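ODTON SAYS MOST COUNTERTOP APPLIANCES ARE BOUGHT ON PROMISES. IT WANTS TO TEST THEM.

January 11, 2019

Odton, the household advice service, will spend the coming months checking whether small kitchen appliances earn the counter space they take up. The project covers toasters, toaster ovens, air fryers and the growing number of machines sold as a mix of the last two. A first report is due in May.

The company is not convinced by what it has read on the boxes so far. Claims such as "faster than your oven" and "family size" are printed with no mention of which oven or what size of family. Odton asked 400 of its subscribers what they had bought for the kitchen counter and how often it was switched on. Many could name the appliance and the sale it came from. Fewer could remember the last meal they cooked in it.

"I have been told for years that one more machine will save me time in the morning," said Vesna Golob, who leads the project at Odton. "I would like to see the minutes. If a slice of toast takes as long as it did in my grandmother's kitchen, and then I have crumbs to wipe up and a tray to wash, I don't know what I have saved."
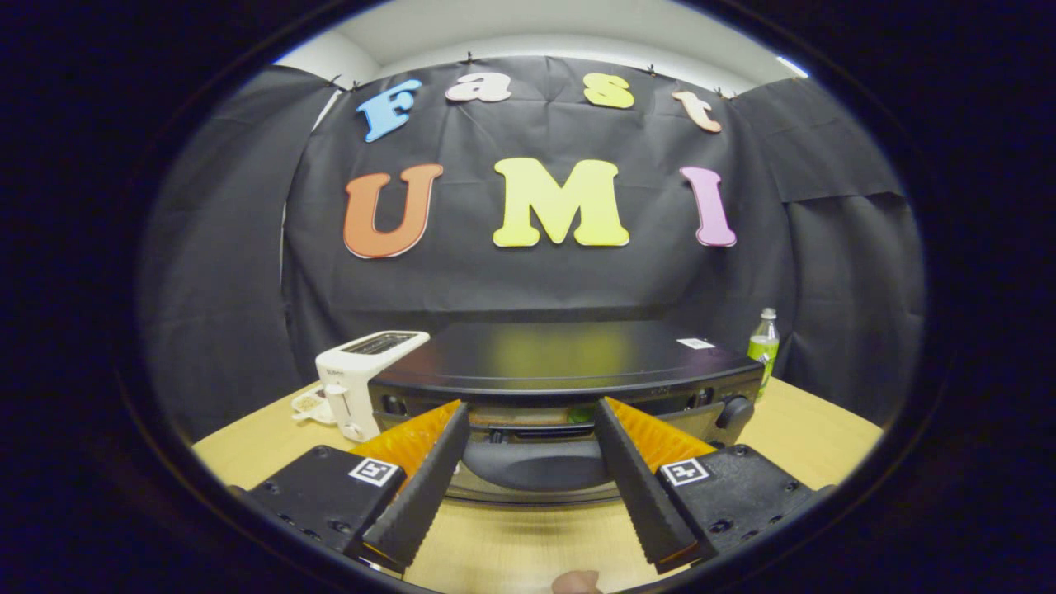

The tests will be plain ones. Bread will be toasted from fresh and from frozen, on the middle setting and again straight after, when the slots are already hot. Larger appliances will be given the same bread, plus frozen fries and a tray of vegetables, and timed from the moment the knob is turned, with preheating included. Odton notes that preheating is often left out of the cooking times in recipe booklets, a habit it calls generous to the manufacturer.

Cleaning will be timed as well. So will the job of lifting an appliance out of a cabinet, setting it up and putting it back, for households that do not have room to leave it out. Odton suspects this will change the ranking more than cooking speed does — and it expects some makers to object.

Two companies have agreed to supply appliances. Soltevent will send machines from its current range, and the retailer Dumitrescu will provide others from its ordinary store stock. Neither will see the results before they are published. Hirura, a kitchen planning firm, will measure how much usable work surface is left once each appliance is in place, with the clearance its manual asks for at the back and sides.

"The manual wants a gap behind it, a gap beside it and nothing on top," Golob said. "Add that up on a small counter and you are chopping onions on the stove. The price tag doesn't cover that."

Odton will not give star ratings or a "best buy" badge. Each appliance will get a page of times and measurements, along with a short written opinion, which readers are free to doubt. The report will be free to read on the Odton website. Owners who want to add their own toasting times can request a record sheet from the Odton press desk.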